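**Wumotthorpe, 28 June 2020**

Henare has published a code of practice for robots that handle goods on open shelves. The code is free to use and comes into force at the firm's own sites in July. It has 129 clauses and covers grippers, shelving, cabling and the training of people who share a room with the machines.

The main rule concerns the approach. A gripper must stop short of the shelf edge and check its path before the fingers go any further. Mixed shelves, where soft items stand beside bottles and boxes, are treated as a separate class with a lower speed limit.
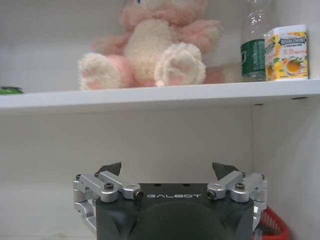 **Does the code apply to robots already in use?**

Existing machines are covered from their next service, and owners have 70 days after that to put right any faults found.

The draft was tested for 3 months at Zallbridge. Two clauses were rewritten as a result, one on glass containers and one on books packed tightly in a row. Both now ask for a written grip plan before work starts.

"Most of the trouble we see comes from shelves that were set out for people," said Fabian Hubmann, who edited the code. "The clauses say what to check and who signs for it."

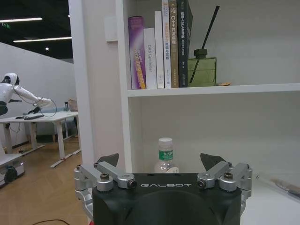

*A gripper in front of a shelf holding books and a reed diffuser.*

Printed copies can be ordered from the Henare office in Wumotthorpe. Clomau will run the training days, with places given in order of booking.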